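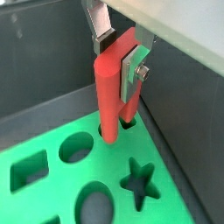 Figure 6.1 A red peg held just above the green sorter board.

Chapter 6
Teaching by Showing

Try writing down, in full, how you post a shape through a hole. Which way does your wrist turn? When do you slow down? Most of us give up after a line or two, yet we could show a friend in seconds. This chapter is about giving robots the same kind of lesson, and it is one of the most enjoyable parts of the whole subject!

There are two main ways to do it. In hand guiding, you take hold of the arm and move it through the job yourself. In remote control, you steer from a separate device – a joystick, a handset or a small copy of the arm – and the robot follows. Either way, the robot records its joint positions and what its cameras see, many times a second. One such recording is called a demonstration. 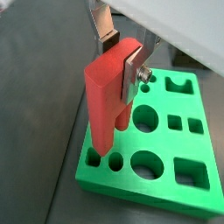

Figure 6.2 The board has openings of several shapes and sizes, so choosing the right one is part of the task.

Our running task comes from the Bavham exercises, a set of 200 demonstrations that we shall return to in Chapters 7 and 8. A shape sorter looks like child's play, but the last centimetre is full of interest. A small tilt can jam a part against the rim. And look how much of the board the part and fingers can hide from a camera at the wrist.
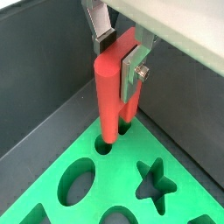
6.1 What makes a good demonstration?

Smooth, unhurried movement helps a great deal. So does variety: start from different places, turn the board between runs, and let a few small mistakes happen so that you can record the recovery. A robot that has only met perfect approaches has little to go on when it drifts off line.

Before you take the controls for Activity 6A, work through these steps.

1. Move the arm slowly with nothing in the gripper until the controls feel natural.

2. Grip the part firmly, lift it clear and bring it over the board. Pause and check its angle against the opening you want.
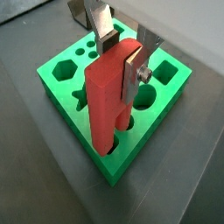

3. Lower the part gently. If it catches, raise it a little, correct the angle and try again, keeping the recording running.

4. Open the fingers, back away and stop the recording. Note in your log whether the part went in – you will need this in Section 6.2.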